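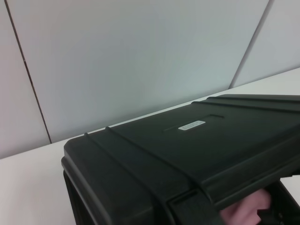
I have wanted to see the inside of a hand bell foundry ever since I joined a ringing group, so when Rebelo put its fall open day on the calendar I had my name down before breakfast. It's a three-hour drive for me, most of it behind trucks, and I sang scales the whole way to stay awake. The place sits at the end of a gravel road past a feed store, in two long sheds with a little brick office stuck between them. Hand bells are touchy things. You don't toss them in the trunk, you put them in a hard black case with a stiff lid that has ridges molded into it, and you still wince at every pothole. I arrived at half past nine and the parking field was already filling up with people who clearly wince the same way.

The sign over the door says 1706, which threw me, and I asked right away. It's the street number! I had been all set to be impressed by the great age of the place, and I think the woman at the desk gets that a lot. She gave me a paper badge, a pair of safety glasses that fogged the second I put them on, and a folded map I never looked at again.

The tour starts in the pattern room, and I could have stayed there until lunch. Every size of bell has its own pattern, and they hang on pegs from floor to ceiling with the note painted on each one. The little ones at the top of the wall are smaller than an egg cup. The big ones down by the floor take two hands, and there was one low bell waiting for new leather that I was allowed to lift. I lasted one swing. People who play the bass bells in a group deserve better snacks than the rest of us, and I will be bringing that up at our next practice.

Next came the sand. The molders work with a dark, damp sand that smells like a basement after rain (I liked it, the man next to me did not), and they pack it around the pattern by hand with a short wooden rammer. Our guide let a few of us have a try. I packed mine too lightly and a whole corner slid off when she lifted the box. She was nice about it. She told us it takes most new people a full winter before their molds stop falling apart, and that the weather gets into the sand no matter what you do with the doors.

We watched one pour from behind a yellow line. It's over so fast! There's all this slow walking and quiet talking, then the metal goes in with hardly a sound, and everybody steps back and waits. The color is somewhere between a peach and a streetlight. I had expected more noise and more sparks, and I think the kids in our group had too, but they stayed quiet for the entire thing, and one of them asked if it was soup.

The part I came for was tuning, and it was in the second shed, in a room with carpet on the walls. A raw casting comes in sharp and a bit thick, and the tuner shaves the inside on a lathe, a whisker at a time, stopping to strike it and listen. She keeps a notebook by the lathe and writes down every cut. The bell she had on that morning was number 314 in the book and had been giving her trouble for two days. You can take metal off but you can't put it back, so if you go past the note, the bell goes in the scrap bin and gets melted again. I heard it before a cut and after a cut and I swear I couldn't tell the difference. She could.

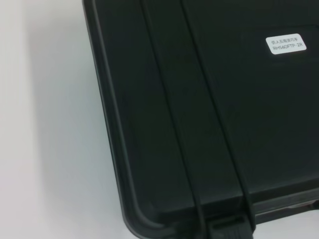 Lunch, and the sale tables

Lunch was in a tent behind the office. Chili, cornbread, and a lemon bar that I am still thinking about. Ikis, the choir supply people, had a table of gloves and mallets along one side, and I bought two pairs of the thin cotton gloves and then a third pair – ours vanish between every concert and I've given up asking where they go. The polishing cloths were cheaper than I pay at home, so a stack of those came along too.

Across from them Camivik had set up their music stands and foam table pads. I spent a long time there. Our pads are older than some of our ringers and they shed crumbs of foam all over the bells, and the new ones have a cover you can take off and wash. The price for a full set was $322, which made me put the sample down very gently. I took a leaflet for our director and circled the number so she'd be sitting down when she saw it.

I also got talking to a couple who drive all over the state with five octaves of bells, and they had plenty to say about packing. Their rules: smallest bells go in last and come out first, handles all face the same way, and nothing loose rides inside with the bells, not even a pencil. They want a case with a good deep rim where the lid comes down, and a spot on the edge where you can get your fingers in. 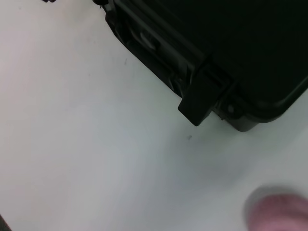

They also label everything on the short end, so you can read it when the cases are stacked in a van, and I felt silly for never having thought of it. Ours are labeled on top. We unstack the whole pile every time to find the C's.

The afternoon ended with a short concert in the first shed, with the molding benches pushed back and folding chairs set out on the concrete. I had chair 157, right beside a fan, so I kept my coat on. The group played six pieces and the sound in there is wild, all brick and tin roof, with the low bells humming on long after they'd been damped. The last piece was a slow hymn arrangement we tried last year and gave up on at page three. Hearing it done properly made me want to dig it back out. The page turns are still awful, I could see them sweating over it.

If you're thinking of going next time, wear closed shoes, since they will turn you away from the pour in sandals (I saw it happen to one poor guy). Bring cash for the lunch tent. Get there before ten if you want the tuning room, where they only take a handful of people at once, and go to the restroom in the office, not the one out by the field. I drove home with the windows cracked and my sweater smelling of damp sand, and I've already asked to be put on the list for spring.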